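Chapter 12
Warmth, and Where It Goes

The family in the second-floor apartment on Koppel Street spent most of one February arguing about toast. The father held that bread browned faster on the top rack. The daughter, who was 13 and had recently discovered the word "empirical," held that he was making it up. The mother ate cereal. By the end of the month the household had gone through a great deal of bread and had settled nothing, because at no point had any of them agreed on what "faster" meant, or "brown."

We begin with this quarrel since it contains nearly everything you will need for the next few weeks. Bread browns because energy gets into it. The energy comes from somewhere, travels by some route, and arrives at a rate that depends on things we can measure. If you can say where it came from, how it traveled, and how much of it leaked out into the kitchen on the way, you will have understood the chapter. You may then skip the problems, although your instructor will have views on that.

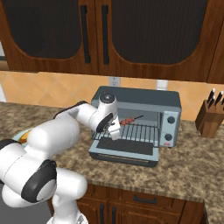 Most people, when asked, will say that an oven is full of heat. It isn't full of anything much except air. Heat, as we use the word from here on, means energy on the move from something hotter to something cooler. Once it has arrived we stop calling it heat and call it internal energy. This sounds like the kind of hairsplitting that gives textbooks a bad name, and your authors resisted it for two editions before giving in. The trouble with the loose version is that it leads you to say things like "the cold got in through the window," and from there it is a short walk to getting problem 30 wrong.

Cold does not get in. There is no such thing as cold to do the getting. Your grandmother, who told you to shut the door before you let the cold in, was describing warm air leaving and cooler air taking its place. She was right about the door.

Three routes

Energy moves from hot to cool in three ways. You have probably met them before, in a middle school unit with a drawing of a campfire.

Conduction is the hand-to-hand route. Fast-jiggling particles bump their slower neighbors, which bump theirs, and so on down the line. A metal spoon left in soup does this well. A wooden spoon does it badly, and has been forgiven for its other faults ever since.

Convection is the moving-van route. Warm air or water picks itself up and goes elsewhere, taking its energy along. It rises because it is less dense than what surrounds it. "Heat rises," says the father on Koppel Street, triumphantly, and we must mark him down half a point. Warm air rises. Heat goes wherever it is cooler, including sideways and into the floor.

Radiation needs no particles at all. It crossed empty space to reach you this morning, assuming you were up. Anything warmer than its surroundings gives off more radiation than it takes in, and that includes you, your dog, and this book if you have been sitting on it.

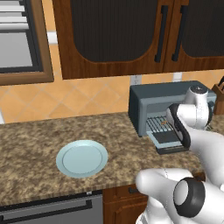

Reading time for this section: 12 minutes

Any real kitchen uses all three at once, and this is where students begin to look betrayed. A slice of bread in an oven is warmed by radiation from the glowing elements, by convection from the hot air drifting past, and by conduction from the rack, which is why the underside may come out with stripes. We will take the routes one at a time, pretend the other two have gone out for the afternoon, and add everything together at the end. Physicists do this constantly and call it an approximation. In other lines of work it is called wishful thinking.

The case of the Cundora mug

Our first worked problem comes from Lingyun Lu, who taught this course for many years and had strong feelings about coffee. She owned a heavy ceramic mug from the Cundora pottery and a thin steel camping cup. She poured the same coffee into both, left them on the same windowsill, and asked her class which would be cooler after half an hour. Nearly everyone picked the steel cup, on the grounds that metal "feels cold."

Before you vote with them, consider what is missing. We don't know the mass of either cup, or whether the mug was warmed beforehand, or whether there was a lid. A thick cold mug takes a large gulp of energy from the coffee in the first minute and then lets it go slowly. A thin one takes a sip and keeps on sipping. The two cooling curves can cross, and when you drink matters as much as what you drink from.

Her colleague Tianyou Zeng always said the answer was to drink it sooner. He is not wrong, but he will not get full credit in Section 12.2, where we put numbers on all this and find out what a joule is good for.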